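January 17, 2019

Desk set sort-out, cont. Room 604.

Picking up from last week. Goal today: settle what goes in the wood cubby unit and what goes in the lattice file holder, so we stop hunting for stuff. Jong-dae Ko wants the layout fixed before the March session.

Rules so far, subject to arguing:
- papers and folders: file holder, always
- booklets: same holder, front slot, spine up if it fits
- tissue packs: lower cubbies, opening facing out
- markers: undecided. see below
- top of the cubby unit: keep clear for now

Started with the tissues becuase they take up the most room. Soft packs are a pain. They slump, and once opened the top tissue catches on the shelf above when you push them in. Better to press the tuft down first, then slide in flat. Going in at an angle just crumples the pack.
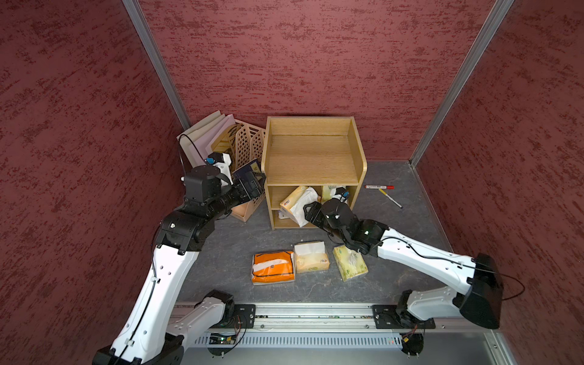 Orange, cream and pale green packs out in front, markers over on the right, dark booklet partway into the holder.

Markers. Lovo tray is too long for the lower cubbies, tried it yesterday. Felteck cup is the right height but tips over when there's only a couple of pens in it. Jong-dae says lay them flat in the top tray and be done with it. Fine by me but then the top isn't clear any more, so one rule has to go. Leaving it till he's back.

File holder - holds more than I expected but everything leans. Folders fan out toward the back corner and the thin stuff slides down between them. Put the stiff folders at the back, loose sheets inside a folder, booklets in front. Do NOT force the booklet in if the folders have shifted, straighten them first. Bent a corner doing that yesterday.

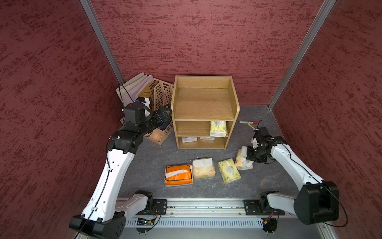 Also want labels on the cubbies. The Lim ones peel off wood after 2 days, the Jarkska ones stay put but leave glue. Maybe a card tucked in the front insted.

To do:
- decide on markers (ask J-d)
- 4 more stiff folders from the supply closet
- 2 spare tissue packs, unopened, to see if they slide in any easier than open ones
- write the final layout on one sheet, tape it inside the door
- wipe the floor surface before setting out again

Stopping for lunch. Rest of the folders after.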